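We use cookies to improve your experience on this site. By continuing to browse you agree to our use of cookies. Accept | Manage settings

Participants wanted: paid labeling and teaching study on robot bin picking

Grilow is looking for 12 people to take part in a paid study at our Majali lab. The study is part of Lorari, a research project on how robots choose where to grab things in a cluttered bin. You do not need any background in robotics or programming. You do need patience, decent eyesight (glasses are fine) and a willingness to look at a lot of bins.

What the study is about

A robot that picks objects out of a bin has to make two decisions. It has to pick a spot to grab, and it has to pick the order in which things come out. Most systems learn both from their own attempts, which takes a great many tries. In Lorari we are testing a shortcut. A person marks the spot on each object where they would take hold of it, and also marks the spots they would avoid. The robot uses those marks as a starting point and then practices from there.

In our first round, we collected 560 marked bins from staff at Grilow and at our partner Otasport. A model trained on the marks needed fewer practice picks to reach the same success rate as one trained without them. The gain was clear for tools with handles. It was small for cloth, and for thin clear items we saw no gain at all. We think part of the problem is that the people who did the marking were all engineers who already knew how the gripper moves. They marked what they thought the robot wanted. The second round uses people from outside the field, and we want to find out if their marks are better, worse or just different.

The mix of objects changes from bin to bin. Some will be easy to make out and some will not. 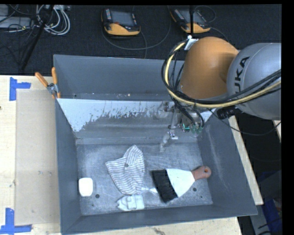 The arm over a bin holding a striped cloth, a wide scraper-shaped tool and some smaller white items.

What you will do

You will come in for 7 sessions. The first one is an introduction. We show you the robot at work, you learn the marking tool, and you do a short practice set that does not count toward the results.

In most of the later sessions you will sit at a screen and mark bins. For each one you click where you would grab each object, draw over any area you would stay away from, and number the objects in the order you would remove them. There is a box for comments. Please use it. In the first round the comments were often more useful to us than the clicks, especially when someone wrote that they could not tell where one object ended and the next began.

The last session is held next to the robot cell. You will watch the arm try picks based on your own marks and tell a member of the team what you would change. You will not operate the robot, and you will stay behind the marked line on the floor while it is moving.

Who can apply

You must be 18 or older and able to read and write everyday English. You should be comfortable using a mouse for a full session with breaks. We can supply a left-handed mouse, a larger monitor or an adjustable desk if you let us know in your application.

You should not have worked with industrial robots, and you should not have taken part in the first round. People who sort, pack, cook, clean, sew or repair things for a living are very welcome. So are people who do none of these.

If you have trouble telling colors apart you can still apply. Tell us on the form so that we can take it into account when we compare results.

Time and pay

Sessions run on weekday evenings and last two hours, including a break. You choose your evenings when you are accepted, and we can move a session if you give us a day's notice. The study starts in April.

You are paid for each session you attend, at the hourly rate given on the information sheet. Payment is made by bank transfer after each session. If you leave the study early you keep what you have been paid. Parking at the Majali lab is free, and we pay bus fares if you bring the receipt.

Your data

We record your marks, your comments and the time spent on each bin. We do not record your face or voice. Your name is stored apart from your marks and deleted once payments are finished. The marks themselves will be released with the Lorari results under a participant number. You may ask us to remove yours at any point before the release, and the information sheet explains how.

How to apply

Fill in the short form on the Lorari page of the Grilow website, under "Take part." It asks for your contact details, your current or most recent job, and the evenings you are free. No resume is needed. We will send you the information sheet and consent form to read before you agree to anything.

Applications close on Thursday at 5 p.m. Everyone who applies will get a reply. If we have more suitable applicants than places, we will choose so that the group covers a range of jobs and ages, and we will keep a waiting list for anyone who asks to be on it.

7 comments | Share this post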